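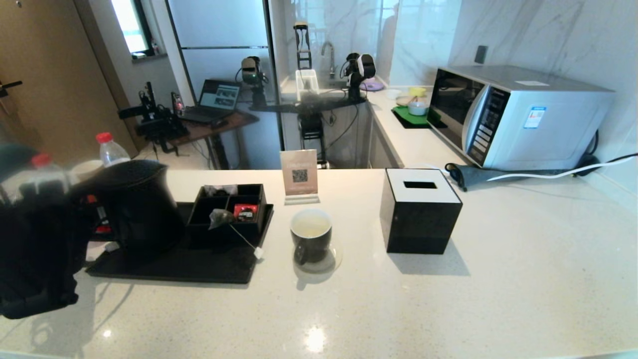
Turnville Short Stay Apartments - Guest FAQ

Updated August 19, 2026. Read this before you email us pls, most of it is covered.

Check-in time?
3 pm. Earlier if the unit is ready, no promises. Text the morning of.

Where do I get the key?
No key. Door code goes out by text the night before. Didn't get it? Check the number you booked with. Wrong digit is the usual reason.

Which building am I in?
Two buildings, both on Daly Street. 102 is the brick one with the bakery downstairs. 117 is across the road, side entrance. Your unit number is in the confirmation. Codes for one don't work on the other.

Parking?
Daly Street is free after 6 pm and all day Sunday. Otherwise the Sitik garage, one block north. Take the ticket with you, the pay machine is inside by the elevator, not at the exit. We don't validate, sorry.

Is there tea and coffee?
Yes, a starter supply and a kettle. Enough for the first morning or two. We don't restock during your stay. Grocery on the corner opens at 7.

Can I drink the tap water?
Yes. It's hard water tho, so the kettle gets chalky. Harmless. If it bothers you, boil some white vinegar and water in it, let it sit, rinse twice.

Anything special about the counters?
Use a trivet. Hot pans straight off the stove can mark them. Wipe up tea, red wine and curry the same day. No bleach, no scouring pads. Dish soap and a soft cloth is fine.
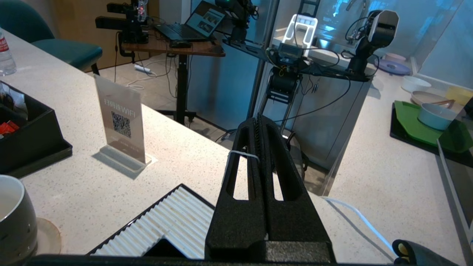
Rings from cups come off with baking soda paste if you get to them soon. Older ones, leave them and tell us, we have a cleaner for it.

Do you charge for damage?
Small stuff no. A broken glass or plate, just let us know so we can replace it. Bigger things come out of the deposit and we send you the receipt.

How much is the deposit?
Short stays, none, we just hold a card. Monthly stays, $3,000, returned within 2 weeks of checkout.

Pets?
Building 117 only. One dog or one cat. Put it on the booking, don't just show up with it.

Laundry?
Basement of both buildings. Card operated. Bring your own detergent. Last load in by 9 pm, the nieghbors complain.

Wifi isn't working
Unplug the Fliretti box by the TV, wait a minute, plug back in. Still nothing, text us. Don't press the reset button on the back, it wipes the settings and then we have to come over.

Can I extend my stay?
Usually, if you ask two days ahead. March is the exception, we book out for the whole month.

Checkout?
11 am. Dishes in the dishwasher and start it, trash down the chute, windows closed. Leave the beds as they are. Pull the door untill it clicks.

Who do I contact?
Mahnaz Mahmoudi, guest desk, 8 am to 8 pm. Texts get answered faster than email. Locked out after hours, call the number on the front door of your building.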